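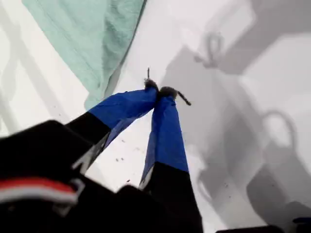 Fingertip pads closed on something thin and dark, the green cloth off to the left.

False Grip: The Rodville Folding Bench

The number on the Rodville press sheet was 3,549. That was how many grasps in a row the folding bench was supposed to have made without a fault, and it was printed large. I went to look at the bench in October, after Ishbel Chisholm mailed me a fault report that had been going around Grovthorpe for a couple of weeks and that did not match the press sheet in any way I could see.

The report is short. It says the Chauvin control software marks a grasp as good when two things happen: the fingers stop before they reach full close, and the motor current goes up. Anything caught between the pads will do both. A shirt hem will. So will a bit of stalk, or a curl of the robot's own tape. The software writes "holding" and goes on to the next move.

On a folding bench this sounds harmless, and that was what I heard from the first two people I asked. A bad fold is a bad fold. The trouble is what else hangs on that one word. While the software believes the gripper is holding cloth, it raises the speed limit on the lift and drops the check that stops the arm on light contact, on the grounds that cloth drags and would trip it all day. A false "holding" therefore gives you a fast arm that has stopped feeling for what it touches. In the report, it swung up off the table at lift speed with no shirt in it and struck the guard rail hard enough to bend a bracket. A person had been standing there a minute earlier, changing a cable.

I asked to see how "without a fault" had been worked out. The log counts a fault when the software raises one. It raised none, so there were none. Ishbel had gone through the video against the log for the first 200 grasps and then the last 200, and found five in the second batch where the log said "holding" and the shirt was still lying on the table. She found none in the first batch. Everything in between is unchecked, and as far as I could learn there is no plan to check it.

Why the last batch and not the first? The explanation I was given is that the grip threshold had been lowered partway through to stop the fingers from dropping thin fabric. It makes sense. It would also have been nice to see the change written down somewhere with a time next to it. The settings file I was shown had one value in it and no history.

The fix, as announced, is a new threshold. I have my doubts. A single number moved down to catch thin hems and moved back up to ignore debris is going to end up somewhere in the middle, and it will get both wrong less often. Sturitz, the shop that built the bench, has offered a width check as well, comparing how far apart the fingers are with how thick the cloth ought to be. Better, but a single layer of T-shirt is thin, and so is a twig.

What I would want is dull stuff. Keep the contact stop live during the lift, and put up with the nuisance trips until they can be sorted out properly. Wipe the table between runs and write down that it was wiped. Lock the guard whenever the arm has power – it was on a latch with a sign when I was there, and the sign was facing the wall.

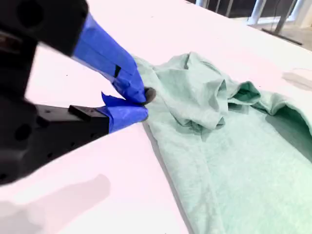 Blue-taped fingers at the left edge of the mint T-shirt, a fold pinched between them. One flap of tape has come up on the lower finger.

Signe Eyvindsson wrote to say that I was being hard on the threshold and not hard enough on the speed change. "You can argue about what counts as holding until you retire," she wrote. "I'd ask who signed off on letting one unverified signal switch off a contact stop. We had the same arrangement on a bag line and took it out after the first near miss. It cost us a little time per cycle. Nobody missed it." She also asked whether the bent bracket had been replaced or straightened.

Straightened, I'm told. I have passed her question about the sign-off to Rodville and to Sturitz. Sturitz says the speed rule came with the software setup. Rodville says it was set on site. Both can't be right, and the report leaves that line blank.

The press sheet was still up when I last looked, with the same number on it.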